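점검일 2021년 11월 9일 화요일. 대상은 Drerer의 사무실 정리 보조 로봇 Clerkier, 시범 임대 조건으로 Inskip 사무동에 들어온 1대. 계약 전환 여부를 정하기 전에 하는 현장 점검이며, 공급사 쪽에서는 슬라비차 콜레프 씨가 입회했다.

판정 표기: **적합 / 조건부 / 부적합 / 확인 불가**. '확인 불가'는 공급사가 말로만 설명한 항목에 쓴다. 소개 자료에 적혀 있다는 이유로 적합을 준 항목은 없다.

## 1. 작업 구역과 바닥

- [ ] **1-1 통로에 늘어진 케이블이 없을 것: 부적합**
 검은 케이블이 카펫 위에 여러 번 고리를 지어 놓여 있고 고정되어 있지 않다. 사람이 서는 자리와 너무 가깝다. 소개 자료의 "설치 즉시 사용"이라는 문구가 이 상태를 포함하는지 물었으나 답이 분명하지 않았다.
- [ ] **1-2 바닥 표시가 식별될 것: 부적합**
 투명 테이프 조각이 붙어 있는데 무엇을 나타내는 것인지 표기가 없다. 구역 표시라면 색 있는 것으로 바꿀 것. 회색 카펫에 투명 테이프는 표시 구실을 못 한다.
- [x] **1-3 카펫 타일 들뜸 없을 것: 적합**
- [ ] **1-4 동작 중 사람의 접근 통제: 조건부**
 작업 구역 경계가 문서에도 현장에도 없다. 공급사 안내서는 "충분한 거리"라고만 쓴다. 수치를 요구했더니 662 mm라는 값이 구두로 나왔고, 근거 문서는 나중에 보내겠다고 한다. 받기 전까지는 이 값을 쓰지 않는다.
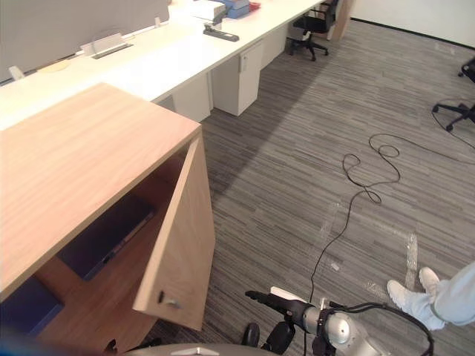 - [ ] **1-5 비상정지 버튼에 손이 닿을 것: 조건부**
 버튼은 작동한다. 그런데 위치가 운전자 한 사람 기준이다. 옆에서 지켜보는 사람은 몸을 숙여 팔 쪽으로 다가가야 한다. 무선 정지 장치는 선택 품목이라고 하는데, 견적서에는 한 줄도 없다.

## 2. 수납장 작업

소개 자료에서 가장 크게 내세우는 기능이라 시간을 가장 많이 썼다.

- [ ] **2-1 문이 열린 상태에서 팔과 문짝의 간섭 없음: 조건부**
 여닫이문 안쪽 면에 잠금쇠가 있다. 그리퍼 손가락이 그 근처를 지나는 경로라면 걸릴 수 있다. 경로 생성 때 잠금쇠를 장애물로 잡는지 물었고, 콜레프 씨는 "문짝 전체를 하나의 판으로 본다"고 답했다. 그러면 돌출부는 모르는 것 아닌가. 재확인 요망.
- [ ] **2-2 닫힘 동작에서 손 끼임 방지: 부적합**
 문에 손을 대고 있을 때 힘이 얼마에서 멈추는지 적힌 표가 없다. 시험편을 끼워 보니 멈추기는 했고, 정지 명령 뒤 밀려 들어간 거리는 137 mm였다. 손가락이 들어갈 자리에서 이 거리는 길다.
- [x] **2-3 수납장 전도 위험: 적합**
 현재 위치, 현재 적재 상태에 한한다. 옮기면 다시 본다.
- [ ] **2-4 선반 안쪽 물건 인식: 확인 불가**
 남색의 납작한 물건처럼 어두운 것이 그늘진 안쪽에 있을 때의 성능 자료를 요청했다. 받은 것은 밝은 탁자 위에서 잰 표였다. 우리 사무실 수납장은 탁자 위가 아니다.
- [ ] **2-5 정지 후 재가동 절차: 조건부**
 재가동까지 274초. 안내서에는 "곧바로"라고 되어 있다. 시간 자체는 문제 삼지 않겠으나 문구는 고쳐야 한다. 기다리다 못해 팔을 손으로 미는 사람이 나온다.

## 3. 그리퍼와 체결부 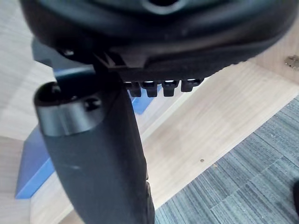
**칸찬 자이스왈**
Inskip 시설관리팀 · 설비안전 점검 담당

- [ ] **3-1 손가락 표면 손상: 조건부**
 검은 손가락 표면에 옅은 긁힘이 몇 군데 있고, 길이 방향 중간쯤에 밝은 줄이 하나 있다. 깊지는 않아 보인다. 다만 인수 때 기록이 없어서 언제 생긴 것인지 따질 방법이 없다. 인수 사진을 계약 서류에 넣을 것.
- [ ] **3-2 손가락 끝 나사 구멍: 확인 불가**
 끝부분은 속이 빈 원통형이고 윗면에 작은 나사 구멍이 있다. 여기에 나사가 들어가야 하는지, 비워 두는 것이 맞는지 부품도에 나오지 않는다. 콜레프 씨도 현장에서 답하지 못했다. 정비 담당에게 서면으로 확인받을 것.
- [ ] **3-3 물체와 맞닿을 때의 틈: 조건부**
 검은 플라스틱 물체의 아래쪽, 브래킷 옆에서 손가락이 맞물리는 자리가 좁다. 바로 옆에는 작은 돌기들이 나란히 나와 있다. 조금만 비껴 들어가도 손가락이 돌기에 힘을 줄 수 있는 배치다. 공급사는 "형상에 맞춰 스스로 조정한다"고 하는데, 조정 한계가 몇 mm인지는 안내서 어디에도 없다.
- [x] **3-4 손목부 케이블 꺾임: 적합**
 전 회전 범위에서 확인. 팔 바깥으로 크게 도는 부분이 의자나 책상 모서리에 걸리지 않게만 관리할 것.
- [ ] **3-5 소모품 교체 주기: 확인 불가**
 손가락 교체 주기가 소개 자료에는 "장기 사용 가능", 유지보수 계약서 초안에는 "공급사 판단에 따름". 둘 다 주기가 아니다.

## 4. 문서와 계약

- [ ] **4-1 한국어 안전 문서: 부적합**
 영문 안내서 385쪽 가운데 안전 장은 번역되어 있지 않다. 번역된 것은 홍보에 쓰는 앞부분이다. 순서가 거꾸로다.
- [ ] **4-2 사고 이력 제출: 부적합**
 "보고된 사례 없음"이라는 한 문장만 받았다. 누가 어떤 양식으로 보고를 받는지 써 달라고 요청해 둔 상태.
- [ ] **4-3 타 현장 참고 자료: 확인 불가**
 Droltholm 사무동에서 쓰고 있다고 하여 그쪽 점검표 사본을 요청했다. 공급사가 요약한 글 말고 원본으로 받아야 한다.
- [x] **4-4 임대 기간 중 해지 조항: 적합**
 읽어 보니 무난하다. 계약서에서 제일 마음에 든 조항이다.

## 조치 요청

| 번호 | 내용 | 담당 |
|---|---|---|
| 1-1 | 케이블 덮개 설치 또는 경로 변경 | Drerer |
| 1-2 | 바닥 표시 교체, 의미 표기 | 시설관리팀 |
| 1-4 | 안전거리 근거 문서 | Drerer |
| 2-2 | 정지 거리 단축 후 재측정 | Drerer |
| 3-2 | 나사 구멍 용도 서면 회신 | Drerer |
| 4-1 | 안전 장 한국어본 | Drerer |
| 4-2 | 사고 이력과 보고 양식 | Drerer |

**점검자 의견.** 팔이 움직이는 모습은 그럴듯하고, 시연을 본 직원들 반응도 좋았다. 그래서 더 걱정이다. 부적합 항목이 남아 있는 동안은 운전자가 옆에 선 상태에서만 켜고, 점심시간 무인 운전은 허용하지 않는다. 정식 계약 전환은 보류 의견이며 2월 재점검 때 다시 판단한다. 그때도 구두 답변으로 채운 칸은 전부 '확인 불가'로 둔다.

입회자 의견란(콜레프): "2-2 측정 방법에 이견 있음. 자체 측정값을 별도로 제출하겠음." 제출되면 측정 조건과 함께 이 점검표 뒤에 붙인다.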